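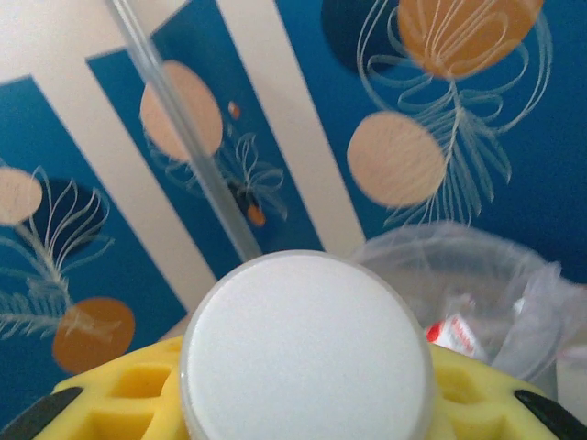
How often should we go through the community kitchen with this list? Twice a year is plenty for most of it, once in February and once in early summer, with the extinguisher and the smoke alarms looked at every month in between.

## Nindesham Hall kitchen, safety walk-through

June 10, 2022

I took my time this round and had the windows open, which made the whole thing a good deal more pleasant than the winter one. Ticked boxes are fine as they stand. Empty ones need somebody's attention, and I've tried to say what kind.

**Fire**

- [x] Extinguisher by the back door, needle in the green, pin and seal in place. It weighs a ton, so please bend your knees if you take it down.
- [x] Fire blanket on its hook. Somebody had hung an apron over it, a very nice apron, and I've moved that to the pegs in the hallway.
- [ ] Smoke alarm in the pantry. It sounded when I pressed the button but rather weakly, so a fresh battery please, and write the date on the inside of the cover.
- [x] Back door opens all the way without a shove. It used to stick terribly in wet weather and I'm so glad we had it planed!

**Stove and hot water**

- [x] All burners light on the first try.
- [ ] Hood filter is greasy again. Soak it overnight in the big sink with plenty of dish soap and let it dry fully before it goes back up.
- [ ] Water at the hand sink came out at 324 when I first wrote it down, and I do apologize, that was the meter reading copied into the wrong column. I'll take the temperature again and pencil it in.

**Electrical**

- [x] Outlets near the sinks trip and reset as they should.
- [ ] The Davance kettle has a nick in its cord close to the plug. I've put it on the top shelf with a note on it. Please don't take it down, however much you want tea.
- [x] Extension cord limit is 2000 watts, and the label is still readable.

**Floors and storage**

- [x] Mats lie flat.
- [ ] Step stool is missing a rubber foot. The Pollus catalog has them in packs of 20, a bit more than we need, but they'd keep.
- [x] Heavy pots are down low where they belong.

Please have the open items done by the end of the month, and initial each one on the paper copy inside the pantry door.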